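**Thread: Teleop demos for suture tail pickup, how are you handling clutching?**

**wristpitch_k**

Collecting demonstrations on the Stadcombe bench for a tail pickup policy. The task starts after the knot is tied: approach, grasp a tail, lift it clear, hold. Master console to a single arm, jaw angle on the pinch grip, motion scaled 3:1. We have 117 episodes so far and the plan is 3000 across the group.

The problem is clutching. Operators run out of room on the master, press the pedal, reposition, and release. The arm sits still the whole time. After training on the raw logs, the policy copies the pause: it stops partway to the thread and sometimes never starts again.

Do you cut the clutch segments out, mask them in the loss, or train the operators not to clutch at all?

**dropframe**

Cut them. If the pedal is down, the sample goes. Then re-time the rest so the step between kept samples is constant. We did this on the Asard arm and the stalls went away in the first retrain.

Check your orientation offset too. If the operator's hand rotates during the clutch and your system doesn't realign the master on release, you get a step in wrist angle right after the cut. The policy will learn that step.

**lowgain**

I disagree with cutting. A clutch often comes at a decision point. The operator stops, looks, and changes the approach. Splice the two sides together and you have two different plans joined with no sign of why. I'd keep the samples, flag them, and give them zero weight in the loss. The history window still sees them.

**dropframe**

If the history window sees a still arm, the policy can use "I was still" to predict "I stay still". You've moved the problem.

**lowgain**

Only if the window is short compared to the pause. Ours isn't.

**wristpitch_k**

Wrist view, jaws open, knot and tails up and to the left of the instrument:
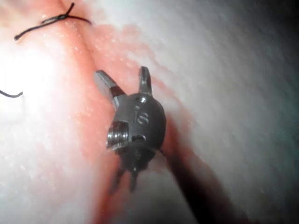
**tenon_saw**

Do the operators need to see the wrist camera feed while they demonstrate?

**wristpitch_k**

They should at least be limited to views the policy also gets. If the operator works from a stereo scope and the policy runs on the wrist camera alone, some of the motions will depend on depth the policy can't recover. We give operators both feeds and train on both.

**tenon_saw**

Makes sense. Second question, then: what are you doing about glare? Shiny wet-look surfaces were the worst part of our data. Black thread is easy to find on pink and then gone once the highlight sits near it.

**wristpitch_k**

Locked exposure, light turned down one step, and random brightness patches in augmentation. The left of the view still blows out in some poses. I'd take a better fix if anyone has one.

**cable_stretch**

Cross-polarize the light and the lens. You lose brightness, so raise the gain and live with the noise. It made more difference for us than any augmentation.

On the original question: have you looked at your kinematics? With cable-driven wrists, the encoder at the motor and the angle at the jaws don't agree after a direction change. Some of your "pauses" may be the operator taking up slack, with the pedal never pressed. Cutting on the pedal signal won't catch those.

**wristpitch_k**

Hadn't separated those. Checked 20 episodes just now. In 12 of them there's at least one stretch where the command moves and the view doesn't, pedal up.

**cable_stretch**

That's slack. Use relative actions, computed from commanded pose, and don't cut those stretches. The policy has to push through them too.

**lowgain**

Agree on relative actions. Still don't agree on cutting the pedal segments.

**dropframe**

Run both on the same 117 and post the stall rate. The Afridi export script has a switch for each, under the pedal settings.

**wristpitch_k**

Both are queued on the Borham machine. Same seeds, same eval starts. I'll post the numbers when they finish.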